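Laundry folders and bedroom tidiers wanted, March start

Ustalora is looking for people to fold clothes in ordinary bedrooms. Paid work, part time, mornings or late afternoons. Read the lot before you apply please, we get a lot of emails asking things that are answered further down.

What you'd be doing

Mostly jeans. Also shirts, towels, pillowcases, but jeans are the big one this round. You get a pile, you lay each pair out on the bed, smooth it, legs together, fold, stack, next. Then shake them all out and start again. Shifts are 4 hours with a proper break in the middle. Tea and biscuits provided, lunch isnt.

All of it is done on real beds with real bedding, stripes, patterns, whatever is on there. No folding tables. If you've only ever folded on a shop counter it takes a bit of getting used to, the duvet gives under you and the denim slides about. 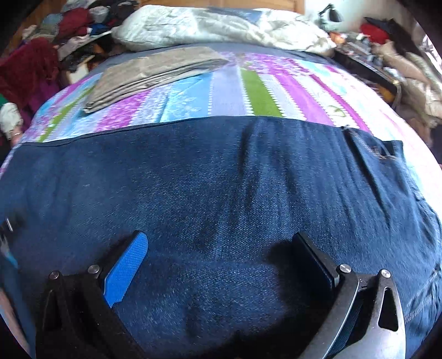

Did the autumn round and my advice is wear a top with short sleeves, you get warm quicker than you'd think. Also do the waistband first. The legs sort themselves out after that. Would do it again, pay came through on time.

Thanks for that, and yes, short sleeves. Noted for the joining sheet.

Who we want

Anyone over 18 who can stand and bend for a shift. No experience needed. Left handers very welcome, we're short of them. Slow and neat beats fast. If you're a person who refolds the jumpers in shops you will fit right in.

Bad back, bad knees: tell us, some of the beds are low and we can put you on sorting instead. Allergic to washing powder, tell us that too. Everything is washed in Mosoti non-bio between shifts.

How we like jeans done

Flat on the bed, one leg above the other or side by side, either is fine. Pockets in. Pull the hems level. Creases smoothed with the flat of the hand, dont tug at them. Loose threads leave alone, don't snip.

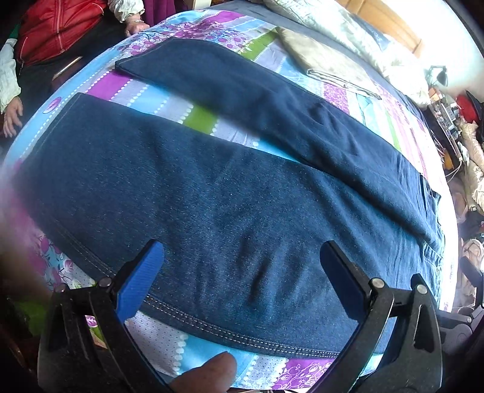

Do I need to bring my own clothes to fold?
Everything is supplied, so leave yours at home. We have 107 pairs of jeans alone, mixed sizes, and more on order from Wokier.

Pay and practical stuff

Hourly, paid monthly into your bank. Travel refunded up to the daily limit if you keep your tickets. Last round the team got through 1,443 folds, this time the target is about 2,000, so we need more hands than before.

Rooms are all within walking distance of the Sesance building. Stairs in most of them, no lift. Shoes off indoors, so bring thick socks or slippers.

To apply

Email the Ustalora office with your name, the hours you can do and wether mornings or afternoons suit. Put FOLDING in the subject line. No CV. Short trial first, paid, half an hour. We answer everyone, might take a week or so.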